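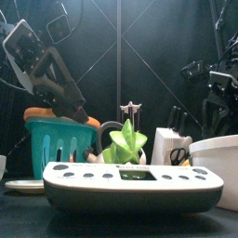
March, second dye week, 9:20 start

Madder on wool again, using the Cokstead yarn. Scoured two skeins last night and left them in the rinse water. Dry weight before scouring was 474 g for the lot. Alum at the usual strength from the Awad tub, which is getting low. Somebody please add it to the order.

Bath 1 took the heat too fast. It went past where I wanted it while I was on the phone with Devari about the late roots, and the skein came out browner than the card from last fall. Still usable. I labeled it as a second and put it with the weaving yarn.

Bath 2 I kept low for the whole hour and stirred every 20 minutes. Much closer to the card. Slight streak near one of the ties, so the figure eights are still too tight. Retie loosely before the next mordant.

Water: this was all tap. The Grirnside rainwater barrel has a skin on it and I didn't want to strain it today. Last year's notes say the rainwater gave a pinker red with the same roots, so a side by side is worth doing once the barrel is clean.

Saved the exhaust bath in the lidded bucket. Should still give a peach on the thin sock yarn. Don't pour it out.

To do: wash the thermometer, cut new tags, check pH strips (old pack may be off).

2:40 skeins rinsed and hung in the back.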